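How to Bring a Robot Arm onto a Sorting Table Without Losing the People Who Work There

Updated 1 February 2022

These steps come from setting up an arm at Sangkhawat, a returns and repair shop that handles household textiles and small home goods. The arm runs on Enano control software. Most of the page is about the shifts and the job sheets, because the mechanical install was the short part. Bolting it down and running the cables took 2 days.

Before you start

Watch the table for a full week with the arm switched off. Write down every task a person does there, including the ones that aren't in the job description. At Sangkhawat the list had the usual items (unpack, sort, move to the next station) and a good many that had never been written anywhere, such as pulling a snagged thread free or setting an item aside when it smelled of smoke. Those unwritten tasks will still need a person, and they have to go on a job sheet or they will be skipped.

Step 1. Split the tasks

Make two columns, arm and person. Put a task in the arm column only if it happens the same way most of the time. Lifting a basket from one side of the table to the other is a fair candidate. Deciding whether a basket can be resold stays with the person. Have the people on the table fill in the columns themselves, then go over the result with the shift lead.

Step 2. Set the pace low

In the first month, run the arm slower than it can go. People standing next to it need to learn how far it reaches and where it stops. If you set it to full speed on day one, they will stand back from the table and the sorting will fall behind. 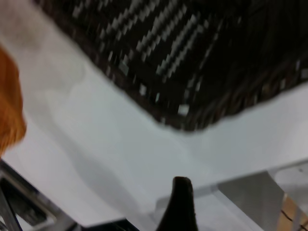 Maksym Savchuk wrote in to say that going slow at the start caused its own trouble at Prakilia, where the night shift took the low speed to be permanent and objected when it was raised in July. He suggests posting the planned speeds and dates by the table from the first day, so every shift sees the same schedule. We have added that to our own checklist.

Step 3. Write the new job sheet

The person at the table is now doing three kinds of work: judging items, clearing stops and feeding the arm. Give each one a line on the sheet and a share of the shift. Clearing stops is the one that gets left off. In the first month at Sangkhawat the log showed 2,177 picks and 1,506 of them finished with no help. Every other pick needed a hand, and that is time you have to plan for.

Decide in advance who may restart the arm after a stop. We allow anyone who has done the 30 minute training. Keep the list of names at the station.

Step 4. Set the table rules

Agree on where items go before the arm moves, and who puts them there. Walk through the rules at the table with each shift.

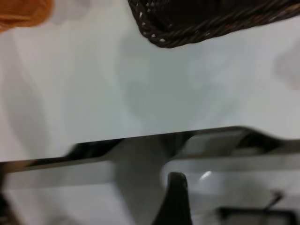

Pay was the question we heard most, and it should be settled before the trial ends. If people are taking on restarts and logging, that is added skill and the pay grade should be looked at. Rattana Suksawat, on the day shift, asked for this in writing and got it. The second question was about blame when the arm drops or crushes something. Our rule is that damage during an arm move is logged against the station and never against a person. Soft goods are where this comes up. With an orange fabric piece lying on the same white tabletop as a woven basket, the two call for different handling, and the sorter needs to be free to stop the arm and move one of them without having to explain the lost time later.

Step 5. Review after the first month

Sit down with each shift separately. Ask what they have stopped doing, what they have started doing and what they would hand back. Compare the answers with the two columns from Step 1 and change the job sheet to match. Sonditum has a blank review form that works for this, though we cut its second page. Keep the old versions of the job sheet in the same folder as the stop log, and put the date of the next review at the top of the new one.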